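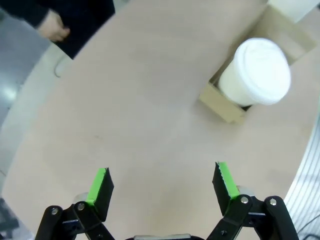 Lidded cup in its cardboard box, at the rounded end of the table.

Filed under: Student Work / Packaging and Food Service

Paper Cups, Lids and Carry Boxes: A Small Study of Takeout Packing
Project report by Traian Ciobanu

The project started with a complaint. The coffee counter at Coltmont sends drinks across the courtyard in open cardboard boxes, and people kept saying their cups came over tilted or with the lid up on one side. I wanted to find out how much of this comes from the cup, how much from the lid and how much from the box.

We worked on a Tuesday afternoon with plain white disposable cups and white plastic lids. Nothing was printed on the cups we chose, so marks and creases would be easy to see. I did not use hot drinks. All trials were done with cold water or with the cup empty, and these results should not be read as a test of hot coffee.

Part 1. The cup before the lid

The cup is wide at the mouth and gets narrower toward the base. The rim is rolled, and the roll is what the lid holds on to. If the rim is dented, the lid will still go on but one side sits higher. Before each trial we checked the inside for specks and the rim for flat spots, and followed the seam down with a finger. Cups with a flat spot were put aside and used later for the box trials only.

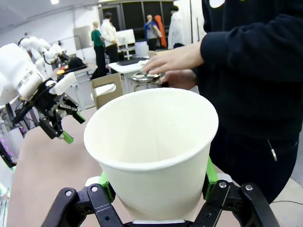
An empty cup, upright and without its lid. The seam shows faintly on the inside wall.

Where you hold the cup matters more than I expected. Held near the top, the wall bends inward and the rim goes oval. Held in the lower half, the rim stays round and the lid goes on evenly. After the first few trials we made the lower hold a rule for all of them.

Part 2. The lid

The lid snaps over the rim. We pressed it in two ways: flat in the middle with the palm, or around the edge with the fingers. Each way was tried 40 times. Pressing around the edge gave fewer loose lids. With the palm, the side away from the wrist was often missed, and it took a second push to seat it.

Hoarau asked for the sip tab to face the same way every time. This made no difference to the fit, but it made the notes easier to compare.
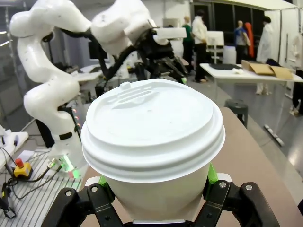
Fulotham read the draft and wrote back that the report should say more about the seam, as the lids at the Trandow counter nearly always lift right where the seam meets the rim. I went back over my notes and had recorded the seam position for only 2 of the loose lids, which is too few to say anything. I would record it for every cup next time.

Part 3. The box

A lidded cup put in a box with room around it leans on one wall. Out of 70 carries down the hallway and back, most ended with the cup leaning more than at the start. Folding one flap in beside the cup helped a little. A cardboard insert would help more, but I had no time to cut one.

Limits

One size of cup, one kind of lid, cold water only. The carries were done by different people who walk at different speeds.

Comments (3)

marnie_k: We fold both flaps in at our stand. Takes longer but the cups stay put.

Dov: Did you try the carries with two cups in one box? They hold each other up pretty well.

T. Ciobanu: Only one cup per box this time. Two is on the list for May.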